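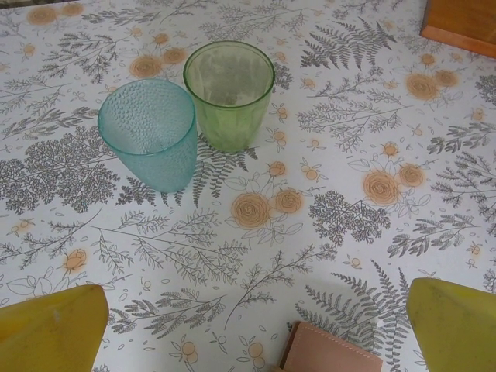 Wrist cam view, yellow pads, blue and green cups

Flat pads or soft fingers for clear plastic cups? Running the stock yellow pads on a Wotora arm. Bumpy blue tumbler vs the smoother green one. Depth is junk on both, so RGB only. Have 300 demos so far. Worth swapping now or finish the set first?

Plidatard
Finish the set. Swap fingers halfway and you've got two datasets, neither one big enough. We did 3,000 with flat pads, fine on cups. Drop the grip force to 20 percent and close slow. Also the busy tablecloth may be hurting your depth less than the see-thru plastic, try a plain one and compare.

Bustavis
soft fingers, no question. flat ones slip on anything taperd

Srivastava
Depends on the cup. Ridges gave me trouble, bumps didnt. Check finger width to.

Last updated: November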